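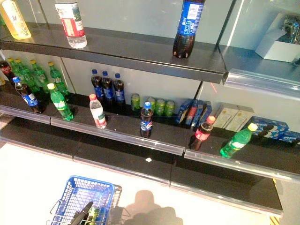

Skamomar Retail Fixtures Working Group
Minutes of the meeting held July 26, 2024, Dornau store, back office

Chair: Tayla Hoani
Present: representatives of store operations, purchasing, fixtures and signage. Apologies received from the Golter store.

1. Minutes of the previous meeting

Accepted with one correction. Under item 4, "upper shelf depth" should read "upper shelf spacing." The stored copy will be replaced.

2. Actions carried forward

2.1 Spare shelf brackets for the Ngata store. Delivered and signed for. Closed.

2.2 Cleaning method for clear price-tag strips. Fixtures tested plain water, diluted dish soap and the glass cleaner now in use. The glass cleaner leaves a film that makes the tags harder to read under ceiling lights. Diluted dish soap to be used in all stores from the next cleaning cycle. Closed.

2.3 Revised shelf plan for the drinks and snacks unit. See item 3.

3. Drinks and snacks unit, dark gray shelving

3.1 Current state. The chair opened with the condition of the unit against the March plan. The top shelf is thinly stocked, with three bottles standing on it: one of yellow liquid, one water and one cola. The middle shelf carries most of the stock. Green soda bottles and Pepsi are lined up toward the back, with single bottles standing nearer the front edge.

3.2 Facing up. Operations reported that the back rows hold their line well but the front positions do not. One Pepsi bottle on the middle shelf is tilted to the left. Operations asked whether the March plan requires a product at the front edge in every column. Purchasing confirmed that it does. Agreed that staff will pull back-row bottles forward before opening new cases, and that no bottle is to stand alone at the front while others of its kind remain against the back.

3.3 Water. Water bottles with red and white labels are present on both the top and middle shelves. The plan allows one location only. Purchasing preferred the top shelf, where there is space. Operations preferred the middle shelf for reach. After discussion the top shelf was adopted for a trial period of 10 trading days – operations to record customer requests for help reaching stock.

3.4 Snack boxes. The blue and red boxes on the middle shelf are leaning against one another. Fixtures proposed a low divider on each side of the group. Purchasing noted that the boxes vary in depth between suppliers and that a fixed divider would need moving at each range change. A sliding divider was preferred. Fixtures to obtain a price for 13 pieces, enough for the Dornau and Ngata stores.

3.5 Cola in front of snacks. A Coca-Cola bottle stands in front of the snack boxes. Another is at the left end of the same shelf. Both to be placed in the cola section when the unit is next reset. Signage pointed out that a bottle in front of boxes also hides the product name from anyone standing directly opposite.

3.6 Cans. The green cans at the back of the middle shelf are slightly spaced apart. Purchasing asked for them to be closed up and brought forward. No objection.

4. Price-tag strips

4.1 Signage reported that the strip on the middle shelf has a join ahead of the snack section. Tags placed across a join tend to lift at one corner. Instruction to stores: leave the join clear and start the next tag to its right.

4.2 Glare. The clear strip catches the light. Signage has a matte insert on trial at Golter. Results are not complete. Deferred.

4.3 Stock of strip material stands at 603 lengths in the Dornau storeroom. No order needed this quarter.

5. Shelf spacing

Fixtures measured clearance above the tallest bottle in the range and found it sufficient at the current bracket setting. Purchasing may list a taller water bottle in the fall and will supply a sample before any change is made – brackets stay where they are until then.

6. Other business

The Ngata store asked whether foil-wrapped items may be sold from their open white display boxes. Agreed, provided the box sits square to the shelf edge and is removed when empty.

7. Actions

Operations: reset the middle shelf per items 3.2, 3.5 and 3.6; run the water trial.
Purchasing: send the corrected plan to all stores; supply the bottle sample.
Fixtures: price for sliding dividers.
Signage: written note on strip joins; report on matte inserts.
T. Hoani: replace the stored copy of the previous minutes.

Next meeting at the Ngata store, date to be set by the chair once the water trial has ended.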